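Plondance hand tool no. 12 – setup and upkeep notes

This README goes with the tool and its recordings. Please read the section on pads before you borrow it.

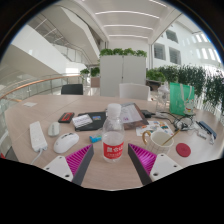
The tool is a hand-held two-finger gripper with a wide-angle camera mounted behind the fingers. It is kept in the Rallard workshop and goes out in the gray case with its charger and two spare pads. All of our tabletop recordings so far were made with it, and most of the trouble we have had came from the fingers, so this file spends more time on them than on anything else. Each finger is a dark gray body on a white mounting plate, with a magenta ribbed pad on the inside. With the fingers open, both pads and both plates should be in view at the bottom of the picture, angled in toward each other, and an upright object such as a water bottle should stand between them without either pad hiding it. If one plate has dropped out of view, the camera has turned in its collar. Go to "Camera" below.

Contents of the folder

recordings/ – one subfolder per session, named by place and then by session number
calibration/ – lens files, one for each time the camera was taken off and put back
log.txt – repairs and part changes, newest at the top
parts.txt – what we have in the drawer and what is on order

There are 778 recordings in the current version. 53 of them were made with the old smooth pads and have "smooth" in the file name. Leave those out if you are comparing grip on glossy objects.

Fingers

The mounting plates are held by small screws. Use the short driver from the case. The long one in the bench drawer fits but strips the heads, and we have already replaced one plate over that.

To take a finger off, open the gripper all the way, support the finger body with your other hand and back the screws out a little at a time, working from one to the next. The left and right plates are mirror images. They can be forced onto the wrong side, so check the L or R scratched on the back before you tighten anything.

When the finger is back on, close the gripper slowly on a folded sheet of paper. The pads should meet along their whole length. If they touch at the tips first, loosen the plate, press the finger outward and tighten again.

Pads

Pads are glued. Atif Pirzada tried double-sided tape in August and it let go on the second afternoon, so please don't try it again. Peel the old pad from the tip end, clean the finger body with alcohol and wait until it is dry. Put a thin line of glue down the middle and clamp for 40 minutes. The ribs run across the finger.

Wipe the pads with a damp cloth after every session. Dust collects between the ribs and the grip gets worse well before the pads look dirty. Do not use hand cream and then change pads. (This has happened.)

Spare pads come from Holmgren. The last batch was slightly thicker than the one before it. They work fine, but redo the closed position in the settings after fitting them.

Camera

The lens shows a dark curved border around the picture, and straight table edges come out bowed. Both are normal for this lens. The calibration file takes care of the bowing, but only if it is the right one. Any time the camera has been loosened, even for cleaning, make a new file and put the old one in calibration/old.

Clean the lens with the cloth in the case lid. Look at it before each session under a lamp, since fingerprints are hard to see in the preview.

Battery and cable

Charge to full the night before. The cable is the weak point: it bends sharply where it leaves the handle, and Marit Granström has resoldered it twice. There is now a rubber sleeve over the bend. If the sleeve has slid back, push it forward again before you switch on. If the preview flickers when you turn your wrist, stop recording and write it in the log.

Known problems

– The right finger lags a little on fast closing. Cleaning the slide helps for a while. Muthoni Khaemba is waiting on a new bushing from Kavau.
– The trigger spring squeaks. It can be heard in recordings with sound. Dry lubricant only.
– Files from one session are missing their start times. They are listed in log.txt.

Before returning the tool

Wipe the pads, leave the fingers open, put the lens cap on and add a line to the log even if nothing went wrong. Ask Brenda Staniforth for the key to the cabinet. It is locked after 5 pm.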